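Home | Guides | Grippers | Forum

Setting up the Guris cell for hobby knives

Clear the countertop, then zero the gripper fingers and check their tips. Mine lasted 7 days, a personal best. 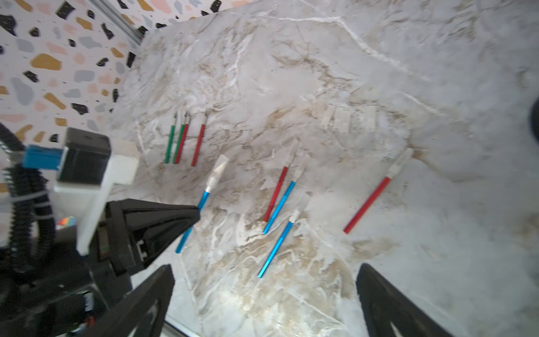 Set the grip force low. Handles are slick metal and will roll if pinched near the end, usually toward you. Teach the pick point mid-handle.

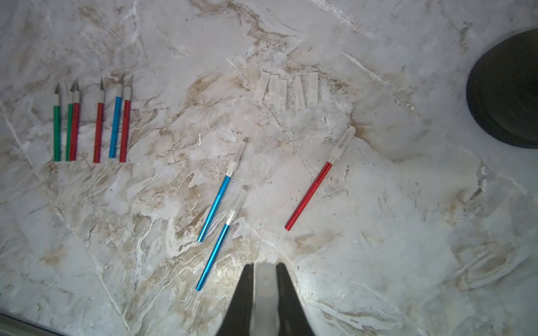

Run 2 slow passes with your hand on the stop button. Sushil Yadav prefers one. Sushil Yadav also buys the bandages.

2 comments | 7 shares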